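Restored Print of "Dallow" Set for August Screening

March 25, 2018

A restored version of the low-budget horror feature "Dallow" will be shown in August at the Fitzgerald, the theater's programming office said. The film was shot on 16mm stock by director Panagiotis Tzanetos and has been out of circulation on any format other than VHS. The new transfer was made from the original camera negative, which was stored in 34 cans. Reel 2 had shrunk and was scanned on a sprocketless transport at reduced speed. 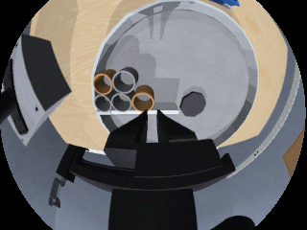

Sound and Color

The mono mix was rebuilt from the magnetic tracks by Lambros Sarantis. Hiss was lowered in the dialogue scenes, and the score was left at its original level. Color grading followed a faded answer print. The day-for-night cemetery sequence, which played almost black on tape, has been timed up to 2 stops brighter.

One insert shot is missing from the negative. It was taken from a release print and shows heavier grain than the footage on either side of it.
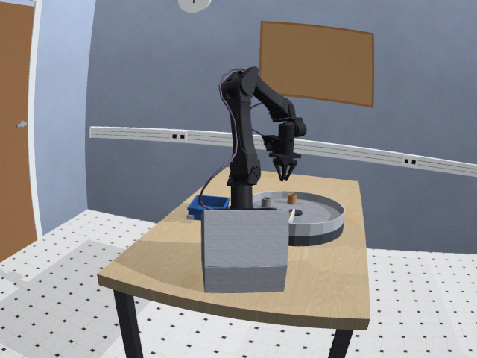
Page last modified: 03/25/2018

Release Plans

Briltik will issue the film on disc after the theatrical date. The first pressing is limited to 1000 copies and includes the tape version as an extra, in its full-frame ratio. Bundwood, which handled the scan, is supplying the theatrical file.

The Fitzgerald seats 460. Tickets go on sale at the box office. No second screening has been scheduled.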